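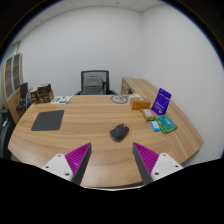 Saturday desk reset, let's go! I finally get to clear off this curved wood-grain desk and I'm way too excited about it.

Rule one – the little stuff gets a home first. Cards, small boxes, all of it. Give it 16 minutes and some loud music!

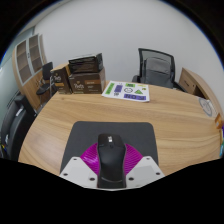
Mouse goes on the pad, boxes go to the back corner. I love having that much open wood to lean on – makes me want to sit down and write letters!

Filed under: Home Office, Small Wins

© Lambros Giannakopoulos | Contact | Back to top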